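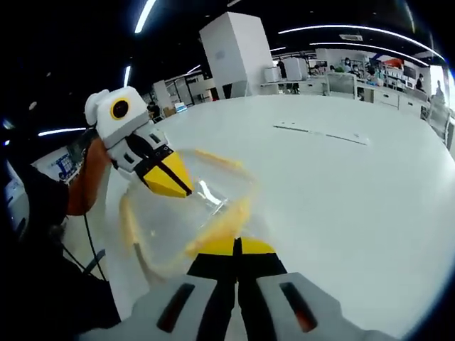 Section 2: Setting Up Your Kivton Kitchen Scale

Welcome to the part of the booklet where you get to use the thing! If you have already put in the batteries (Section 1), you are most of the way there, and the rest should take you less time than boiling an egg. We do suggest reading the section through once before you start. People who have owned a kitchen scale for years tend to skip straight to the weighing, and then they write to us about the zero key.

Choosing a spot

1. Find a flat, hard surface that doesn't wobble. A kitchen counter is ideal, and a sturdy table is just as good. Cutting boards, placemats and folded dish towels all give a little under the feet, so please move them out of the way first.

2. Set the scale down with the display facing you and press gently on each corner in turn. If it rocks, turn the small foot under that corner a little at a time until it sits still.

3. Keep the scale away from open windows, ceiling fans and the top of the refrigerator. A draft can make the last digit dance up and down, especially with light things like yeast or dried herbs.

Note: If the scale has come in from a cold garage or a car, let it sit in the kitchen for an hour before you go any further. (Good time for that egg.)

Turning it on and checking it

4. Press the round key once. The display shows every segment for a moment, then settles on 0. Don't touch the platform while this is happening.

5. Press UNIT until you see a small g in the corner. You can switch to ounces later, but the check below only works in grams.

6. Place the 500 gram check weight in the center of the platform and wait for the reading to hold still. It should say 500. One gram either side is fine and nothing to fret over.

7. If the reading is farther off than that, take the weight away, hold ZERO until CAL appears, put the weight back, and let go of everything until the display says DONE.

Caution: Never use a can of soup or a bag of sugar in place of the check weight. The label tells you what is inside the package and leaves out the package itself, and your scale will happily learn the wrong answer.

Picking a weighing container

You can weigh in almost anything you like, and over the years our customers have told us about teacups, pie tins, hats and one very clean flowerpot. For everyday baking, though, we are fond of something light with straight sides,

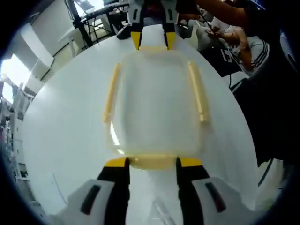

because flour and rice pour in without a fuss and pour out again the same way. Whatever you pick, it should be dry inside and underneath, and it should sit wholly on the platform without leaning against the wall, the toaster or the back of the display. A big mixing bowl will sometimes hide the numbers. When that happens, press HOLD, and the reading stays up for ten seconds after you lift the bowl.

Using the zero key

8. Put your empty container on the platform. Let's say it weighs 69 grams.

9. Press ZERO once. The display returns to 0, with the container still sitting there.

10. Add your ingredient slowly. If the recipe asks for 432 grams of rice, stop a little short and finish with a spoon.

11. To add a second ingredient to the same container, press ZERO again and carry on.

Note: When you lift everything off, you will see a minus sign in front of a number. Your scale is not broken! It is still remembering the container. Press ZERO one more time and the minus sign goes away.
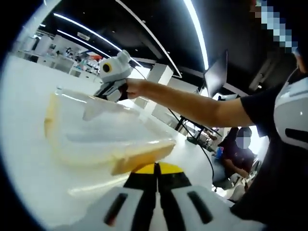 Lids deserve a word of their own, as they cause more puzzled phone calls than any other part of the kitchen. A lid counts as weight like everything else, so decide at the start whether it stays with the container or stays off, and stick with your choice until you are done. The same goes for small loose things. With a clear box on a white table, like this one with the yellowish-orange rim, it is easy to overlook a little clear item sitting near its edge, so have a quick look in and around the box before you press ZERO - then look at the platform too, where measuring spoons like to hide.

Turning it off

12. Press and hold the round key until the display goes blank. The scale also turns itself off after 2 minutes without a change in weight.

13. Wipe the platform with a soft, barely damp cloth and store the scale flat, with nothing stacked on top of it.

If the display shows LO, the batteries are tired and it is time to go back to Section 1. If it shows OVER, take some of the load off right away and repeat step 6 before weighing again.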